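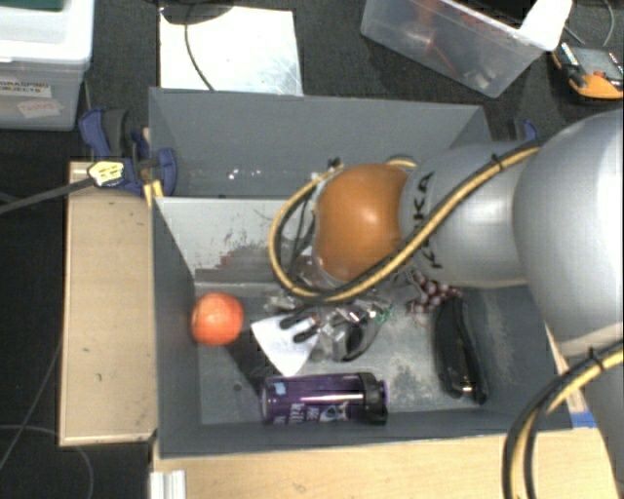
KUKA arm over a gray bin

14 shares · 3 comments

Quick one, typing this on the train back. Open day at the old Bruvton paper mill, August 2025. Went mostly for the building and the paper room, got both.

Parking first. Use the field by the river, not the lane. Walked up past the weir, ten minutes, muddy even in summer. Free entry but they want a name at the gate and you get a sticker. Mine fell off before I reached the door.

The mill dates from 1844. Main hall is long and low, brick, little windows up high. Mireille Riviere took our group round and she is quick, keep up. She restores ledgers for a living and it shows, she could not walk past a cabinet without pulling a drawer open. Best thing in there for me was the wages book. Tiny brown handwriting, fines for lateness, a whole page on somebody's lost boots. Could have stayed an hour with it.

Then the paper room. You can make a sheet yourself if you queue. Dip the mold, lift it level, let it drain, flip it onto the felt. Mine came out thick at one end and thin at teh other. They press it and you pick it up at the end, still damp, so bring something flat to carry it in. I used a pizza menu.

Upstairs is the watermark collection, 2483 of them in the catalog, only a wall's worth on show. Grapes, bulls' heads, a very odd fish. Oldest one out is from 1639 and you have to crouch to see it with the light behind. No photos up there, fair enough.

Lunch. Cafe run by the Aranda bakery people, cheese pie very good, coffee not. Line went out the door by noon. Eat early or bring sandwiches and sit by the water.

Shop is small. Handmade notebooks, bookmarks, some 400 postcards in shoeboxes with no order to them at all. Bought six. Cash only, the nearest machine is back in the village.

Missed the water wheel, it only runs twice a day and nobody had put the times up. Next opening is in November, will go for that and get there erlier. Stout shoes.

Related
Plidcombe rope walk, a wet visit
Two hours at the Wuneo button museum
Where to eat near the Bruvton weir

We use cookies to keep this site running. Accept | Settings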